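9/15/21

So the gripper has a name now. It's Pap. I didn't pick it, it was written on a piece of tape on the lid of the parts box and by the time I peeled the tape off everybody in the shop was already saying it.

If you're new here: I've been building a hand-held gripper at Puvside, the shared workshop I joined last winter. You hold it, you squeeze, it grabs stuff, and the camera on top records the whole thing so that later on an arm can (in theory!) learn to do the same. The arm is its own saga and it's still in pieces on my kitchen table, so let's stick with the gripper.

Last time I was complaining about the shell. I'd printed it in 3 parts and the seams kept catching on everything, especially fabric. I sanded, I filled, I sanded again, and then I got fed up and redrew the whole body in one evening with much bigger curves. Best decision of the summer. It took up to 20 hours on the big printer, and I hogged that thing for most of a weekend in August (sorry again to whoever had the planter in the queue).

The other headache was the trigger. My first linkage had so much slop in it that you'd squeeze a good half inch before the fingers even thought about moving. I tried a stiffer spring, which just made my hand hurt. What finally helped was swapping the pivot screws for shoulder bolts from the Skutumard kit, which I'd bought for a totally different project and never opened. They're the right length if you add a washer on each side. Use nylon ones, the steel ones squeak.

Then there's the camera mount, ugh. It has to look down past the body at whatever you're grabbing, and with the wide lens you get a ton of your own gripper in the shot no matter what you do. I tilted it 5 degrees more than before and that's where it's staying. I've been running the recordings through Ninda, a little script I wrote to chop them up into single grabs, and it's still terrible at guessing where one grab ends and the next begins. If I hesitate it thinks I'm done. I hesitate a lot!

Cloth is what I'm working on at the moment. Blocks are easy, cups are okay, but a towel is never the same shape twice and it folds itself into places you don't want it. I started with microfiber on the theory that if Pap can deal with something that fuzzy, a regular dish towel should be a breeze.
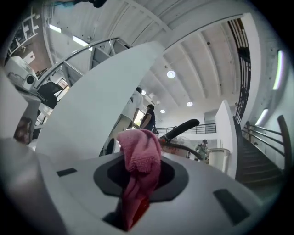 Anyway, the plan for the next couple of weeks is to get 15 good recordings per object before I touch the hardware again. I'm bad at this part. I always want to fix one more thing, and then the new recordings don't match the old ones and I'm back at zero. So the shell is frozen, the trigger is frozen, and the screwdriver stays in the drawer.

Except for the finger pads. I really do want to try softer ones. I have some silicone left over from a mold I did in spring, and it would only take an evening...

If you've cast your own pads, tell me what hardness you used and whether they picked up lint, and how you got the bubbles out without a vacuum pot. Comments are open again, I think I fixed the spam thing.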